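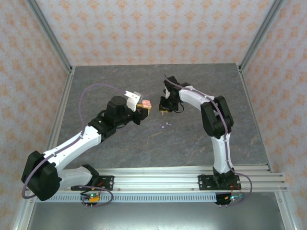
May 23, 2019

Kidwood paper job, paste and colour trials

Carried on from the paste trials we left in January. The Mudaliar flour is all used up, so everything below is with the Nadurent wheat starch, which is finer and takes longer to swell. Old figures for the flour paste don't carry over and should not be used for quoting water.

Paste

Made up 130 g of starch with cold water to a thin cream and left it to stand over the morning break. Stirred again before heating as it had settled hard on the bottom, much harder than the flour ever did. Needed the flat wooden spoon to get under it.

Heated in the double pan, low, stirring the whole time. Nothing for a long while, then it turned very quickly from milky to a grey sort of jelly. Kept it on for another 25 minutes after that. The last batch came off too early and had a raw, chalky feel between the fingers, and the test strips made with it lifted at the corners within a day.

Cooled with a disc of damp paper laid straight on the surface to stop a skin forming. Sieved it twice through the horsehair sieve. Second pass was worth doing, a fair amount of small lumps stayed behind.

Thinned in two lots:
Lot A, brushing weight, for the lining paper.
Lot B, thicker, for the patterned paper and for edges.

Lot A went on well with the wide brush. Lot B dragged a bit. I let it down with another splash of water and forgot to measure the splash, so B needs doing again before anybody relies on it.

Hanging test

Board one is bare plaster with a size coat, board two is old emulsion rubbed down. Same lining paper on both, same soak. Let the pasted sheets rest folded for 6 minutes. At that rest time the sheet had stopped growing on board one and hung flat. On board two it slid about more than I would like but that made it easy to butt the joint.

Dry by late afternoon with the window open. Board one has one small blister near the bottom left, which I think is a bit of grit as I can feel it. Board two is clean. Tapped both all over and they sound the same as each other apart from the blister.

Pulled a corner on each to see where it fails. Board one tore in the paper. Board two came away with some of the emulsion attached, so the paste is holding and the old paint isn't. Should tell the customer that stripping is the sensible course, and put it in writing this time.

Colour

The customer wants a lilac ground for the hall paper, and the sample we sent was called too blue. Mixed a new row with the whiting and size as before, moving the red up a little each time. Eleven brushed strips altogether (numbered 1 to 11 on the back, in pencil). 1 to 4 are still on the blue side. 9 onwards go pink as they dry. Number 7 is nearest, a pale lavender, quiet in daylight and a touch grey under the lamp.

All of them dried a good deal lighter than they went on. I have stopped judging anything wet. If you want to see a strip early, use the hairdryer on a torn-off end and leave the rest alone.

Tried a light burnish on half of 7 with the agate. It gives a soft sheen and deepens the colour slightly, but it also shows every brush mark. Fine for a small panel. I wouldn't do it across a hall.

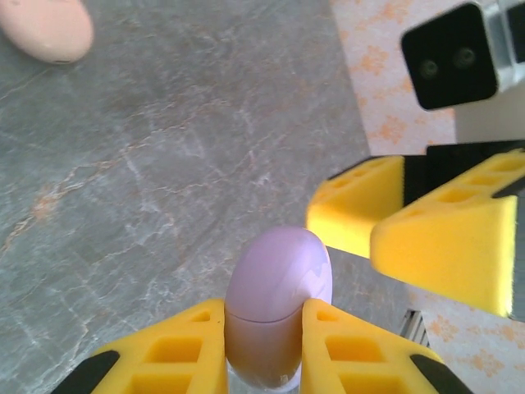 Brushes and cleaning up

The wide brush is shedding. Picked hairs out of both boards. It was soaked overnight and hung up with the bristles down, so it has had its fair chance, and I'd sooner buy another than keep picking. Katelel still list the same width with the unpainted handle.

Starch paste left in the sieve sets like glass. Rinse it cold straight away, then warm. I used warm first and made it worse.

Storage

Rest of Lot A is in the lidded jar in the fridge, labelled. No preservative in it. Last time we had four days before it went watery and began to smell sour, and the flour paste managed less than that. Throw it out if in doubt, the starch is cheap.

Strips are in the plan chest, second drawer, between blotters. Please don't put anything on top of number 7, the distemper marks if it is rubbed.

To do

Repeat Lot B with the water weighed.
Cut the blister on board one and see if there is grit.
Larger brush-out of number 7, full sheet width, on the lining paper.
Same again with a bit more size in the mix. A dry thumb brings off a faint dust at present, and a hall will get coats brushed against it.
Check the drop lengths on the Kidwood drawing, the stair wall is given two different heights.
Order starch. What is left in the bag will do one more batch of this size and no more.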